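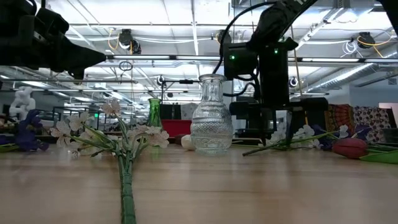
The light wooden top, seen from the near side.

Maruyama Work Table, Long-Term Review

I bought the Maruyama table in 2022 to replace a pair of folding tables from a home center. It was sold by Junier, a small furniture shop that also carries the Tikow line of stools and shelving. I have used it nearly every day since, mostly for sewing, cutting fabric and paperwork, and I think that is long enough to say what it does well and where it falls short.

Delivery and assembly

The table came in 2 boxes. The heavier one holds the top, and you will want a second person for it. My neighbor Chiyo Furukawa helped me get it up the stairs. The legs bolt straight into metal inserts on the underside. The hex key in the box is too short to get good leverage, so use your own if you have one. There are 6 bolts per leg, and the instructions tell you to leave them all loose until the table is standing. I skipped that step, had a wobble, and had to start over. Once I did it the right way, the table stood flat.

The whole job took me an evening, including the redo.

The top

The finish is a thin satin oil. It feels good under the hand and fabric slides across it without catching. It is not very tough. A hot mug left a pale ring in the first month, and a spilled bottle of fabric marker ink left a spot that I never got out completely. Junier suggests a fresh coat of oil once a year. I have done it every July with the windows open, and it does bring the color back. Plan on staying off the table for a day afterward.

Rotary cutters and pins will mark the wood, so keep a mat down. I use an Avier cutting mat, the large size, which leaves room on one end for the machine.

Stability

Good, with one complaint. There is no cross brace between the back legs, and at full speed my older sewing machine makes the table hum. A rubber pad under the machine took care of most of it. For handwriting, ironing small pieces and laying out patterns I have never noticed any movement.

The bolts do loosen. I check them when I oil the top and usually get a quarter turn out of two or three of them.

Height

The height is fixed. It is right for sitting and a little low for standing work. Tomoyo Hoshino, who I share the room with, is taller than I am and put risers under it for a while when she was cutting out curtains. They worked, but the leg ends are narrow and you need risers with a deep cup. Flat blocks are not safe.

Extras

The clip-on drawer is not worth the money. It rattles, it hits your knees, and it holds less than a cookie tin. The cable tray is better. It screws in under the back edge and has kept the machine cord and lamp cord off the floor.

Price

Mine was 1687 dollars with shipping and the cable tray. That is a lot for a table with four legs and no drawers. You can get something flat and sturdy for much less if you don't mind a coated top. I paid for the wood, and after over 2 years of hard use it still sands and oils back to something I like looking at.

Would I buy it again? Yes, without the drawer, and I would ask Junier first if they can supply a back brace.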